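Ticket 444
Queue: Floor Systems / Sorting
Site: Lorkitdale returns room
Component: Isari pick scheduler, Chala hand grippers
Opened by: Galtby support desk
Priority: Medium
Status: Monitoring

Summary
Mixed-item sessions at the returns tables are being closed by the scheduler before the operator has finished. Items left on the table are logged as "skipped by operator" and count against that person's daily total.

Log

Thursday, 8:10
Site reports 7 closed sessions since start of shift. All are mixed-item. Single-item sessions run to the end as expected.

8:45
Pulled the session log. Idle timer is set to the same value for every table. It starts when both grippers stop moving. On mixed items the operators stop to look before choosing a grip, and the timer runs out during the pause. No fault found on either gripper. Jaw travel and pad pressure readings are within limits.

9:30
Checked item records. 3,380 items were handled by gripper last month, 708 of them soft goods. Soft goods have the longest pause before the grip closes. The old hand-sort process had no timer, so there is no earlier figure to compare.

10:20
Tried a longer idle value on one table only. Sessions no longer close early on that table. Side effect: the relief light stays off longer, and operators on that table were late to break. Relief light and idle timer share one setting. This is not in the setup notes.

11:05
Separated the two settings in the test profile. Relief light now follows the clock. Idle timer follows the item class. Restarted the scheduler, no errors on load.

11:40
Mixed-item check with the test profile. Soft toy gripped between the blue pads, with bottle caps, a folded napkin and an artificial flower among the items on the table.
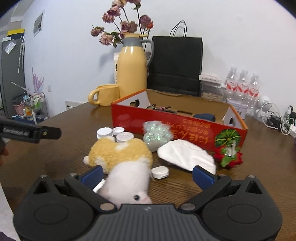

Shu-fen Liu: The timer fix is fine, but please look at the skip count too. Before the grippers we decided the order ourselves and a slow item was only a slow item. Now it goes on a report under our names. Can the skips from this week be taken off?

13:15
Reply to the above: skips caused by a timer close can be separated from real skips by close code. Correction script written and run on a copy of the data. Waiting for site approval before running it on live records.

14:00
Approved. Script run on live records. Daily totals rebuilt. Report label changed from "skipped by operator" to "session closed, item remaining".

Open items
- Add the shared setting to the setup notes.
- Roll the test profile out to the remaining tables.
- Site to confirm who may view per-person totals. Access is currently open to all shift leads.

Next check: start of Monday shift.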